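Sorting tables at Portela: what changes from December

The second robot sorting table at the Portela site goes live in December. It will stand beside the first one, in the bay where the old baling press used to be, and it will handle denim only. Knitwear, coats and bedding stay on the hand line for now.

Struan Shearer, who manages the site for Sukgate, confirmed the plan at the shift meeting on 14/10/2026. The first table has been running on the early shift since the spring and now gets through up to 1,000 garments a day. The hand line did 737 on the same mix of stock.

There are 35 people in sorting at Portela. No posts are being cut, but the jobs will not all stay the same. Six sorters will move to grading and repair, where there has been a backlog since last year. Four will train as table operators. That means loading the feed, clearing stops and checking the grades the system gives. The operator rate is one band above the sorting rate and applies from the first day of training.

Aparecida Rangel has worked on the first table from the start. She said the lifting is much lighter and her shoulders are better for it, but the job takes more concentration than people expect. "You are watching for the pairs it gets wrong. Worn patches were the worst to begin with, because it took the fading for damage and sent good jeans to rags. We had to go back over 298 pairs by hand." The settings have been changed twice since then, and operators can now override a grade at the screen without calling a supervisor.

Staff raised two points at the meeting. Edivaldo Brandão asked about breaks, as the table does not stop when the hand line does. Operators will work in pairs and relieve each other, and the break times on the rota do not change. Nivaldo Amaral asked whether the counts from the table would be used in individual reviews. Struan said they would not, and that this will be put in writing before the second table starts. 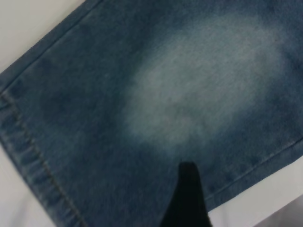

Denim on the sorting surface, with the hem stitching and a faded area in view.

Training for the new operators is run by Dravden, who supplied both tables, and takes four days on site. It is open to anyone in sorting who has finished probation. Names should go to Arlindo Godoy in the shift office by the end of the month. If more than four people apply, places will go by length of service, and the rest will be offered the next course.

The late shift will get its own meeting about the changes once the new rota is ready.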